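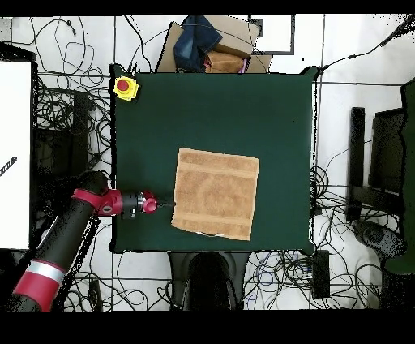 Clerkeck stellt Handtuchserie Voyle vor und lädt zum Faltnachmittag ein

Es gibt Dinge, die man jeden Tag in die Hand nimmt und über die man trotzdem selten spricht, und das Handtuch gehört ganz sicher dazu. Umso mehr freuen wir uns bei Clerkeck, dass wir ab August unsere neue Serie Voyle anbieten dürfen, an der wir mit viel Liebe (und, zugegeben, mit sehr vielen Waschgängen) gearbeitet haben.

Voyle ist ein weiches, flauschiges Frottier in warmen, ruhigen Farben. Den Anfang macht ein quadratisches Tuch in hellem Braun mit zwei blasseren Querstreifen, je einem nahe der oberen und der unteren Kante. Wer gern ordentlich stapelt, wird die Streifen bald zu schätzen wissen, denn an ihnen lässt sich beim Zusammenlegen wunderbar Kante auf Kante ausrichten!

»Ein Tuch darf auch einmal zerknüllt daliegen, dafür ist es ja da«, sagt Florêncio Meireles, der die Serie entworfen hat. »Ich streiche es dann mit der flachen Hand glatt, von der Mitte nach außen, und lege es erst danach zusammen.« 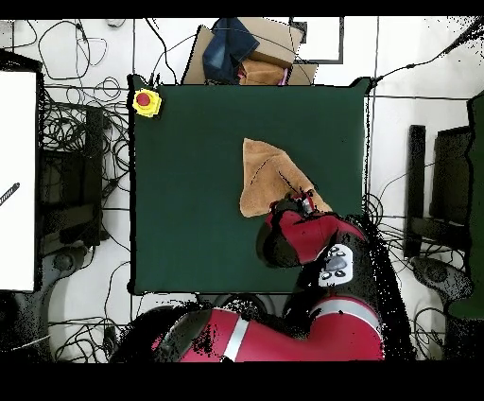

Faltnachmittag am Mittwoch

Zum Verkaufsstart laden wir alle Kundinnen und Kunden herzlich in unseren Laden Bavico ein. Am Mittwoch ab 14 Uhr zeigt Florêncio Meireles an einem großen Tisch, wie er Handtücher, Jeans und andere Wäsche so faltet, dass sie auch in schmale Regale passen. Mitmachen ist ausdrücklich erwünscht, und wer mag, bringt ein eigenes Lieblingsstück von zu Hause mit. Kaffee und Kuchen stehen natürlich bereit. Platz haben wir für etwa 19 Gäste, eine kurze Anmeldung im Laden genügt.

Preis und Verkauf

Das quadratische Tuch kostet 19 Euro und ist zunächst nur bei Bavico erhältlich. Den passenden Wäschekorb Skakorer liefern wir im Herbst nach, in zwei Größen.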